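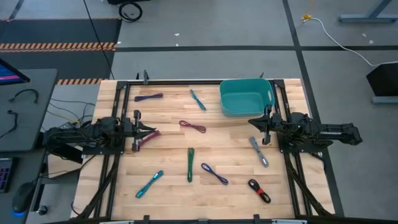

Coiled and bundled charging cables: one basket or sort by colour?

ruawai_leonie
Decision time. The cable drawer has been emptied because it stopped shutting in July, and everything in it is now in bundles. I've got purple, teal, green, a dark red, a light grey and one in maroon and pink that looks like a school tie. There's a teal basket standing by. My plan is to put the lot in the basket and never speak of it again. My husband wants a labelled box with compartments. Views?

We use cookies to remember your settings and show you relevant content. Accept all | Manage preferences

CraddockI
Basket. A compartment box is a drawer with more lids. I bought one with 24 sections and after a month 16 of them had batteries in, none of which worked.

trevaskis_L
Disagree with Idris, as is traditional. A basket is fine on the day. By Christmas you pull out the grey one and the other eight come up with it like a string of sausages. What are you fastening them with?

ruawai_leonie
Whatever was in the kitchen. Freezer bag ties, mostly.

trevaskis_L
Then I give it until Saturday. Get the hook and loop strips, the sort you cut off a roll.

ilham_b
Sorting by colour only works if you know which colour does what. Do you? In our house purple is the tablet and everyone under 12 can tell you so. Green has been green for years and I couldn't say what it charges.

ruawai_leonie
I know what the grey one does. The rest I was hoping to recognise in an emergency.

CraddockI
So label them and put them in the basket. Bit of masking tape round one end, write PHONE on it, done.

trevaskis_L
Masking tape goes gummy. Use a luggage tag.

CraddockI
A luggage tag on a phone lead. Do you also send it on ahead to the hotel?

lpaewai
Can I ask a different question – how tight are you winding them? I used to wrap mine round my hand and yank, and they all went at the neck by the plug. Loose loops, about the width of a mug, and tie them in the middle. The basket or box argument can wait.

ruawai_leonie
The dark red one is a loose loop. I will claim that as technique.

ilham_b
Has anyone suggested getting rid of some?

trevaskis_L
Steady on.

ruawai_leonie
Basket it is, with tags on, and the strips are on the shopping list. He can have his compartments for the screws.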